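Introduction to Household Economics
Handout 6: Storing goods and keeping track of them

A household or a small shop holds goods for three reasons: the price was good, the trip to the store is long, or running out would cause trouble. Economists call these goods a stock. A stock has a cost even after it is paid for. It takes up room, it can spoil, and the money in it cannot be spent on something else.

In the first part of the course we treated storage as free. From now on we drop that assumption.

Key terms
Holding cost: what it costs to keep one unit for one period.
Order cost: what it costs to place or fetch one order, whatever its size.
Reorder point: the level of stock at which you buy again.
Shrinkage: goods lost, broken, spoiled or forgotten.

Open bins are the cheapest form of storage, and the contents can be checked without lifting a lid.
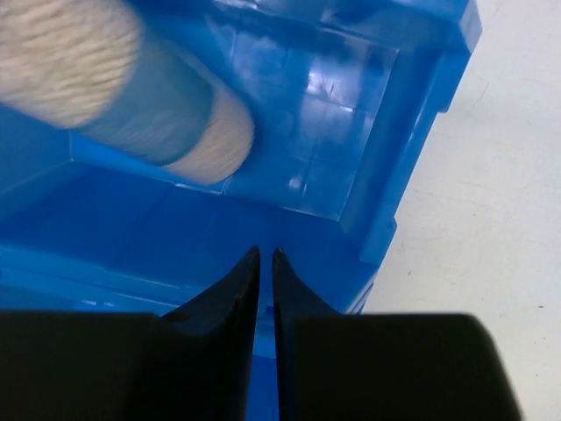 Flodow, May 8, 2020

The reading for this session is the Prullis case. Prullis is a village shop with one storeroom and a single supplier, Wallner, which delivers every 8 days. The shop sells dry goods, cleaning supplies and a few items for the medicine cabinet. At the time of the case it had stock worth $1,388 at cost, and goods worth $544 had not moved since October.

Work out the share of slow stock before class. It comes to more than a third. Most students guess lower, as slow goods tend to sit at the back and are left out of a quick look around the room.

The case asks why the shop kept ordering goods it already had. Two causes are given. First, the same item was kept in several places, so a clerk who found one spot bare wrote it on the order list. Second, Wallner charged a flat delivery fee, and the owner filled up each order to make the fee seem worth paying. The second cause is the more interesting one for us. Once the truck is coming, the fee is the same for a small order and a large one, so it should have no effect on whether one more carton is added. The carton should be judged on its own price and holding cost.

Small items need a fixed place. Grouping them by use works better than grouping them by size, and a divided row of bins does the job at low cost.

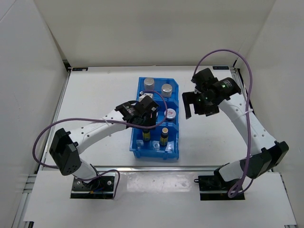
The reorder point follows from two numbers, the rate of use and the delivery time. If the shop sells 6 units between deliveries, it should order when it is down to 6, plus a margin for a late truck. How large a margin depends on what a missed sale costs. For soap it is small. For something a customer will drive to Skidevham to get, it is larger, and the customer may do the rest of the shopping there too.

For next time
Read the second half of the case, on spoilage. Pick one kind of item in your own home, note the stock on hand and estimate its reorder point. Bring your figures on one sheet of paper.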